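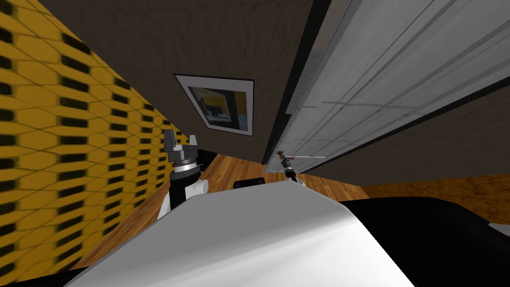 Workshop tips by Alina Lazăr
Filed under: Looking after the machine

These notes cover a two-armed machine with a parallel gripper on each wrist, used in ordinary rooms with furniture and rugs about. Ours is a Dutora, but most of this applies to any arm of the same sort. If your manual gives a different figure from mine, go with the manual.

Before you start

Stop the program, bring both arms to the rest position and press the stop button. Wait for the brakes to click. Then switch off at the wall and give it a minute. I have seen people reach in with only the program paused, and that is how you get a pinched thumb.

You will need a lint-free cloth, a soft toothbrush, a 3 mm hex key, a small torque driver, a feeler gauge and a tray for the screws. A magnetic tray is fine, but keep it away from the wrist. A flashlight helps under the flange.

Wiping down the covers

White arm covers show every fingerprint, and the dust collects along the tops. Use a damp cloth with a drop of dish soap, then a dry one. Don't use window cleaner or anything with acetone, as it clouds the plastic. Wipe away from the joints so you don't push grit into the seals. On the black sections a dry cloth is enough.

If a cover has gone sticky, somebody has used furniture polish on it. Warm soapy water takes it off after two or three goes.

Checking the wrist flange

The gripper sits on a round flange. Hold the gripper body in one hand and the link below it in the other and try to rock it. There should be no movement you can feel. If there is, take the gripper off, clean both faces and refit it. Tighten the screws a little at a time, going across the circle, and finish with the torque driver.

Look at anything that sticks out near the wrist while you are there. It will catch on curtains and cables long before the fingers do. Ecaterina Enache at the Posville workshop ties a strip of bright cloth to hers while she works and takes it off before power goes back on. I do the same now.

Keep a log of the hours. Mine says 328 at the last flange check and I plan to do the next at 400.

Cleaning the fingers

Open the gripper fully before switching off, because you can't get a brush in properly when it is closed. Brush the inner faces from the base to the tip. Most of the dirt sits low down, where the fingers meet the palm. Finish with the damp cloth and let everything dry.

Lay a steel rule against each inner face and look for light under it. A small nick near the tip can be dressed with fine paper on a flat block, 400 grit or finer. A bent finger should be replaced. You can straighten one in a vise, but it will never close square again, and you will spend the next month chasing dropped cups.

Replace fingers in pairs. I got over 2000 hours out of my first set, and changing only the left one left me with a gap at the tips that I could slide a gauge into. 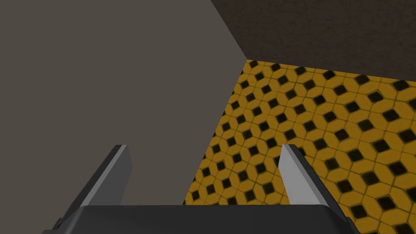 Setting the opening

Do this after any finger change, with the arm parked clear of walls and furniture.

1. Power up and run the gripper to its open stop.
2. Measure between the tips with calipers. Ours should read 80 mm.
3. Close slowly, with nothing in between, until the tips just meet.
4. Check that they meet along the whole edge. If one side touches first, loosen that finger, nudge it and tighten again.
5. Open and close ten times, then measure once more.
6. Save the new zero. On ours that is menu 41, and it asks twice.

If the reading drifts between steps 2 and 5, look for a loose finger screw before you blame the motor. A dab of medium thread locker cures most of it. Don't use the red kind.

Floors and rugs

Give the machine a hard, level floor to stand on if you can. Sweep first, as grit underneath a foot is enough to tip the base slightly. With a wood floor put a thin rubber mat under each foot – felt pads slide. Keep rug edges out of reach of the arms.

When you move the machine to another room, check the zero again before running anything. The fingers may be fine, but a floor that slopes will throw off the height at full stretch.

Spare parts

I order screws and fingers from Siu and seals from Gestodbridge. The seals take longer, so I order a set when I open the last one. Keep old fingers if they are straight. They make good test pieces when you want to try a new pad glue, and two glued side by side make a decent scraper for the bench.

Next month: greasing the shoulder joint, and which caps to leave alone.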